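Nallulum striped cleaning towel, blue and white, pack of 2

I bought these in November from the hardware shop in Balham to replace some old dishcloths. They get used for wiping down the work table and drying whatever comes out of the washing-up basin.

The cloth is light blue with white stripes and a looped pile. It bunches up small enough to hold in one hand, and it takes up a fair amount of water before it needs wringing. 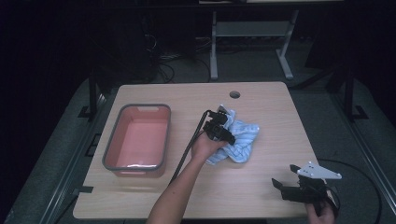 Ambridge wrote underneath that hers went stiff after a month and asked whether I use fabric softener. I don't. Softener makes towels worse at soaking things up, so mine go in at 40 with the tea towels and dry on the rack.

On a wood surface it leaves very few streaks if it is well wrung out. The first two washes shed some blue fluff, and it shows on pale wood. After that it stopped. 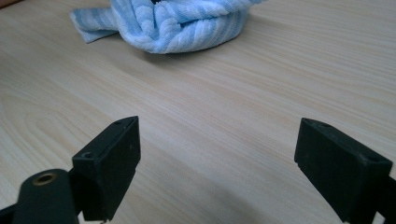
Testa replied that the bigger size is better value and dries a table in one go. That may be so, but I find a large towel awkward over a basin and slow to dry afterwards.

The hems on mine have held and the loops haven't pulled yet.
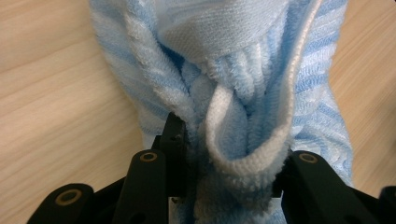
The packet claims 1000 washes, which I can't check. I would buy them again for the kitchen. For glasses I still use a flat linen cloth, as the pile leaves bits behind.

Four stars.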